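Shelf sag, 750 mm span, solid pine vs. ply
Forum > Storage and Shelving > Calculations

sostik_9
Posted 2021-12-24

Building a wall of open shelving for a parts room. Clear span between uprights is 750 mm, depth is 300 mm, boards are 18 mm. Load is boxed hardware, so fairly dense. I measured one full box at 8 kg and each shelf will take several side by side, total 60 kg evenly spread.

Question is whether solid pine at 18 mm holds that without visible sag, or whether I need to go up in thickness. Shelves sit on pins at the ends only, no back fixing. The calculator on the Skaletti site gives me a pass, the one in the old Jutik handbook gives me a fail, same inputs as far as I can tell.

Small parts go into divided trays first, then the trays go on the shelves.

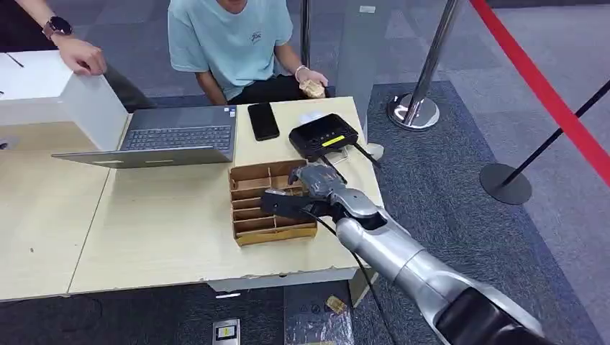
The dividers carry nothing structurally, so treat the load as uniform. I would like to keep the pins because the heights will change as the stock changes.

millrace
Reply 1

Check what modulus each calculator assumes. Pine gets listed anywhere from 8 to 12 GPa depending on the source. That changes the answer by half.

By hand, uniform load, simply supported: deflection is 5wL^4 / 384EI. I for a 300 x 18 board is 145,800 mm^4. With 60 kg over 750 mm, w is 0.785 N/mm. At E = 9 GPa I get 2.5 mm initial. That's span/300.

torsionbox
Reply 2

2.5 mm initial is not the number you live with. Wood creeps. For a shelf that stays loaded all year, add at least half again, and more if the room is damp. Call it 3.7 mm after the first couple of winters. The usual limit for looks is 0.02 inch per foot, and on 750 mm that comes to 1.25 mm. You are over it on day one.

Jutik is right, Skaletti is probably checking strength only. The board won't break. It will look tired.

sostik_9
Reply 3

Went back and looked. Skaletti has a drop-down for "utility" or "display" and it defaults to utility, limit span/240. On display it fails. So the two agree and I misread the form.

millrace
Reply 4

I'd still question the 0.02 inch per foot rule for a parts room. It's a cabinet shop rule for a living room bookcase at eye level. Span/240 is fine for storage. Nothing in there is going to care about 3 mm.

torsionbox
Reply 5

Pins care. As the board bows, the ends rotate and the load moves to the inner edge of each pin. On softwood uprights the holes go oval. I have replaced enough of them. A stiffener costs next to nothing.

Put a 40 x 18 strip under the front edge, glued full length. Work the combined section out properly, don't just add the two I values. The neutral axis drops and you gain more than you'd guess. The strip does eat clearance below, so allow for it when you set the spacing. People set the gap to the box height and then can't get a hand in over the top.
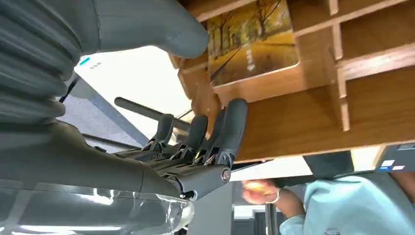 For boxes you lift from the front, leave 60 mm above the box and measure from the bottom of the strip, not the bottom of the board.

graindirection
Reply 6

Front strip only means the back edge is still an 18 mm board. Load the back half and it twists. Either put strips at both edges or screw a cleat to the wall. A cleat kills the adjustable heights, so two strips.

On ply: the same thickness of ordinary softwood ply is usually less stiff along the span than clear pine, because the cross plies add very little. Ply stays flat across the width, and that's the reason to pick it. It doesn't sag less.

millrace
Reply 7

Agree on ply. Disagree on two strips. At 300 mm deep with full-width boxes the load can't sit on the back half alone.

graindirection
Reply 8

Full-width boxes today. OP said the stock changes.

rao_bench
Reply 9

Test it before cutting the lot. One board, two supports at 750, a string pulled tight end to end, load it and measure the gap at mid span. Leave it for a week and measure again. For the gap I use a stack of plastic cards of known thickness. A standard card is 0.76 mm, so three of them is 2.3 mm, close enough for this.

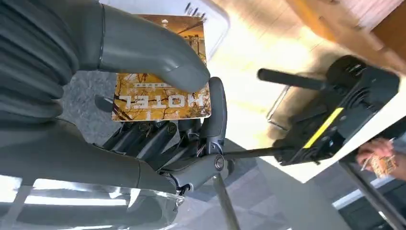 Hotel key card, held between thumb and fingers

Feeler gauges are better if you have them. Most sets stop at 1 mm, so you stack those as well.

torsionbox
Reply 10

Check that your cards are the rigid type. Paper ones are thinner and compress. Put a caliper on them once and write the number on the card.

sostik_9
Reply 11

Ran the test with the bare board at full load. Gap at mid span was between three and four cards, so a bit worse than the 2.5 mm figure. The board has a knot near the middle on the underside, which may explain it. I'll leave it loaded over the break.

Plan for now is pine with a strip at the front and a second at the back on the lower shelves only. Does the glue line need screws as well, or is glue enough at this length?

graindirection
Reply 12

Glue is enough. Clamp every 150 mm and keep the knots off the bottom face.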